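Chapter 8

Settlement and Finality in Shared Ledgers

A payment is a promise until it is settled. Settlement is the point at which the obligation between two parties is discharged and cannot be reopened by either of them. In a conventional banking system, that point is fixed by law and by the rules of the central bank or clearing house that keeps the accounts. In a shared ledger, no single institution keeps the accounts, and the point has to be defined by the protocol.

This chapter examines how that is done. Section 8.1 sets out the terms used in the rest of the book. Section 8.2 compares probabilistic and deterministic finality. Section 8.3 applies both to payments between banks that hold balances in different currencies.

8.1 Terms

A transaction is submitted when a participant signs it and sends it to the network. It is included when it appears in a block. It is final when the rules of the ledger no longer permit its removal. These three events are often treated as one in sales material, and the time quoted for a "transfer" may refer to any of them. The reader should check which one is meant before comparing systems.

A validator is a participant that checks transactions and votes on their order. A fork occurs when validators hold conflicting versions of the ledger. Most forks are short and are resolved by the protocol without outside action. A long fork is a different matter - funds may appear to have been received and spent on one version while never having moved on the other. 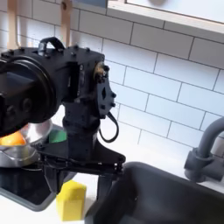

The length of a fork that a ledger can tolerate depends on its voting rule. Consider the Altley network, used throughout this chapter, which has 32 validators with equal votes. A block is final when more than two-thirds of them have signed it, so at least 22 signatures are required. If 11 validators are offline, only 21 can sign and no block becomes final. The network stops, but the existing record is safe.

The Funar network makes the opposite choice. Blocks continue to be added while any validators are available, and a payment is treated as final by convention once 8 further blocks have been built on top of it. The network rarely stops. The cost is a small chance that a payment will be reversed after the recipient has acted on it.

Neither rule is better in general. A bank releasing securities against payment will usually accept a delay before it will accept a reversal. A merchant selling low-priced goods may prefer the reverse.

Key terms: settlement, inclusion, finality, validator, fork, signature threshold.

8.2 Probabilistic and Deterministic Finality

Finality is probabilistic when the chance of reversal falls with each added block but never reaches zero. It is deterministic when a stated condition, once met, rules out reversal under the assumptions of the protocol. We begin with the probabilistic case.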